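How to Replace the Memory in a Tower Workstation

Sikatow Repair Notes
Updated April 29, 2022

Adding or replacing memory is one of the easier jobs you can do on a desktop tower. It needs one screwdriver, a clear table and a little patience with the clips. Most of the trouble people run into comes from buying the wrong modules or from not pushing them in far enough, so a good part of this page deals with those two things.

The steps apply to full-size and mid-size towers with standard memory slots on the main board. They do not apply to laptops, to very small desktops that use short laptop modules, or to machines with the memory soldered down. If you have a Sikatow refurbished tower, the board layout is printed on a label inside the side panel.

What you need

A Phillips screwdriver, size 2. Many towers have thumbscrews and need no tool for the side panel, but a panel that was tightened at the factory may not come loose by hand.

The new modules, still in their packaging.

A tray or shallow box for screws and the old parts. Plastic is fine for screws. For modules you plan to keep, use the antistatic bags the new ones came in.

A flashlight, if your work area is dim. The slots often sit in the shadow of the processor cooler.

A wrist strap is useful if you own one. Without it, touch bare metal on the case before you handle any part, and do it again each time you walk away and come back. Carpet and wool socks are the usual sources of static at home, especially in winter.

Check what the machine takes

Before you order anything, find out three things: the type of memory, the form factor, and whether the board needs error-correcting modules.

The type is a generation, such as DDR3 or DDR4. Generations are not interchangeable. The notch along the contact edge is in a different place on each, so a DDR3 module will not seat in a DDR4 slot. If you find yourself pushing hard and one end refuses to go down, stop and compare the notch with the key in the slot.

Form factor means the physical size. Tower boards normally take the long modules, called DIMMs. The short ones, called SO-DIMMs, are for laptops and small desktops.

Error correction is where workstations differ from ordinary home computers. Many workstation boards are built for ECC memory, and some of those want a further variety called registered memory. Registered and unregistered modules cannot be mixed, and a board that expects one will not normally start with the other. The label on your existing modules usually tells you which you have. An R after the speed code often means registered, and an E or a U often means unregistered, with E for the error-correcting kind. Check the full part number against the maker's data sheet before you spend money.

Capacity is the last thing to look up. Each board has a limit per slot and a limit overall. Both are in the manual, and the manual is nearly always online under the model number.

Back up and shut down

Nothing in this job should touch your files, but back up anything you would hate to lose. A machine that shuts down badly during testing can damage an open file.

Shut down fully from the menu. Do not use sleep or hibernate. When the fans have stopped, switch off the power supply at the back if it has a switch, and pull the power cord. Then press the power button on the front and hold it for a few seconds. This drains what is left in the power supply.

Unplug the monitor, network and USB cables. If you are not sure where they all go, put a strip of masking tape on each and write on it.

Open the case

Lay the tower on its side with the removable panel facing up. On most towers this is the left panel as you look at the front. Take out the screws or work the latch, slide the panel toward the back, and lift it off.

Keep loose parts away from the edge of the case. A screw that drops onto the board has to be found before the power goes back on, and a tray kept to one side makes this much less likely.
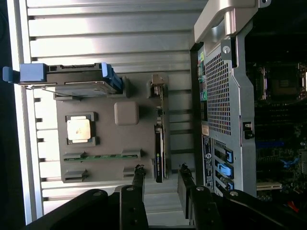

Parts in a plastic tray next to an opened tower workstation.

Some workstations have a plastic air guide over the memory. It channels air from a case fan and has to come off before you can reach the slots. Look for arrows or colored tabs, squeeze them and lift straight up. If it will not move, check for a fan cable running to it and unplug that first.

Clean before you go further

If the inside is dusty, this is the time to deal with it. Use a soft brush or short bursts of canned air, and hold the can upright. Hold fan blades still with a finger while you blow on them. Dust near the slots matters most, as it can be pushed down into the contacts when a module goes in.

Do not use a household vacuum on the board. The hose can build up static and it will pick up small screws and jumpers.

Take out the old modules

Press the clip at the end of the slot outward. Older boards have a clip at each end. Many newer boards have a moving clip at one end only, and a fixed guide at the other. When the clip opens, the module lifts a little out of the slot. Hold it by its edges and pull it straight up.

Try not to touch the gold contacts or the chips. If you do touch the contacts, wipe them with a lint-free cloth and a little high-strength isopropyl alcohol, and let them dry.

Write down which slot each module came from. If the new memory turns out to be faulty you will want to go back to the old arrangement, and it is easier to read a note than to work it out again from the manual.

Put in the new ones

Boards group their slots into channels, and modules should go in as matched pairs or sets. The slots for the first pair are often the same color, but the color code varies from one maker to another. On a board with four slots, the first pair commonly goes in the second and fourth slots counting out from the processor. Follow the manual if it says something else. On boards with two processor sockets, each processor has its own group of slots, and the manual will give an order for filling them.

Open the clips. Line up the notch with the key. Set the module in the slot upright and press down with a thumb at each end, evenly, until the clips close on their own. This takes more force than most people expect. The board may flex slightly, which is normal. A clip that has not closed means the module is not fully in.

Look along the top edge when you are done. Every module of the same height should sit level with its neighbors. If one end is higher, open the clip, take the module out and start over with that one.

Close up and test

Refit the air guide and any fan cable you unplugged. Check that no cable is touching a fan. You can leave the side panel off for the first start on a standard home tower, but some workstations have a switch that detects an open case and will not run without the panel.

Reconnect the monitor, keyboard and power. Turn it on. The first start after a memory change can be slow – a few minutes with a black screen is possible on machines with a lot of memory, and the machine may restart itself once or more. Leave it alone while it does this.

When it starts, open the setup screen and look at the installed total. Then start the operating system and check the figure there as well. The two may differ slightly if the graphics are built in and use part of the memory.

Run a memory test before you go back to real work. Windows has one built in, under the name Windows Memory Diagnostic. A test from a bootable USB drive is more thorough but takes much longer, so start it in the evening and read the result in the morning. Any error at all means something is wrong. Good memory passes with none.

If it does not start

Beeps or blinking lights are codes, and the manual lists them. The memory code is often a repeated long beep or an amber light, but this is different on every make.

Most failed starts come down to a module that is not fully seated. Shut down, pull the cord, and press each one in again. If that does not help, take out all but one module and try it in the first slot listed in the manual. If the machine starts, add the others back one at a time, shutting down and unplugging each time.

If the machine starts but shows less memory than you fitted, find out which slot is not being read. Swap that module with one that works. If the fault follows the module, return it. If it stays with the slot, the slot may be dirty or damaged. On some boards, bent pins in the processor socket also cause this, and that is a job for a repair shop.

If you go back to the old memory and the machine still will not start, check the main power connectors on the board. They can work loose when you lean on the case.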